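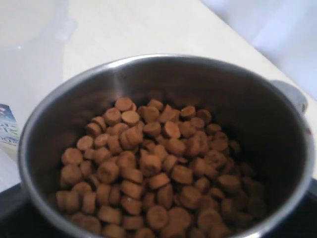 The Pot by the Back Door

Storing dry pet food, and why the old kitchen pot still wins

May 2018

Steel. Round. A looped handle at the side, a rolled rim that won't catch your sleeve. Brown pellets heaped in the bottom. Plenty of homes keep the dry food this way, and after a month of trying the fancy stuff we get it.

We tested 3 containers in a small kitchen with one greedy dog and a cat who steals. First up, the Vulto bin. Tall, plastic, nice seal. Held a whole bag and then you couldn't reach the last scoops without laying on the floor. Smelled of old biscuit by week two, even after a scrub.

Next, the Fokow drawer. Clever idea, slides under the counter. Crumbs got in the runners. Cat learned to open it in 13 days.

Then a plain stockpot, secondhand, from the Markivell flea market. Handles both sides, no lid, a dinner plate on top instead. The seller swore it dated from 1955. Maybe. It cost less than the drawer's spare clips and it goes in the dishwasher, wich neither of the others did.

A few things worth knowing if you go the pot route.

Keep the big bag sealed and top up the pot every few days. Pellets left open go soft and dusty, and fussy eaters walk off.

Wash between fills. Hot water, soap, dry it all the way. Any damp at the bottom and the food clumps.

Keep it out of the sun. A shelf in the hall is fine. Next to the stove is not.

Leave a scoop inside. We used a chipped teacup from Hầu, the noodle place downstairs, 83 cents at their closing sale. Holds one dinner for for a medium dog.

Got a bigger household? Two pots, one per animal, different shelves. We're trying that with the cat now and will report back in September.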